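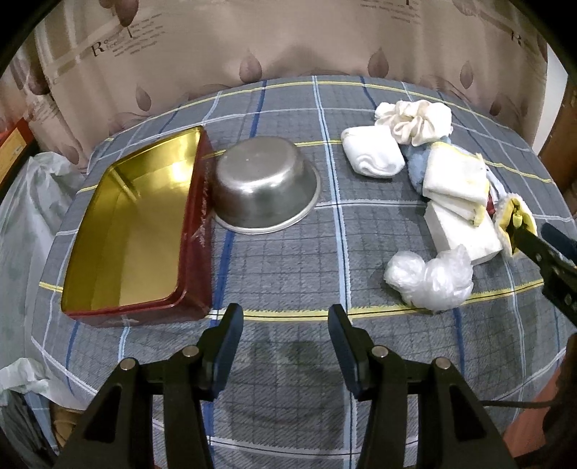 Jondcombe College Robotics Club, Handling Team

Sorting task: setting up and recording a run

1. Spread the checked cloth flat. Put the red tin on the left, open side up, with the steel bowl upside down next to it.
2. Heap the soft items on the right. Let them overlap.
3. Hold one gripper in each hand and start with the fingers open.
4. Pick up one item at a time and place it in the tin. Leave the bowl where it is.
5. Save the run under your initials. We need 13 from each pair by the end of January.

Problems with saving: ask Margus Rozīte.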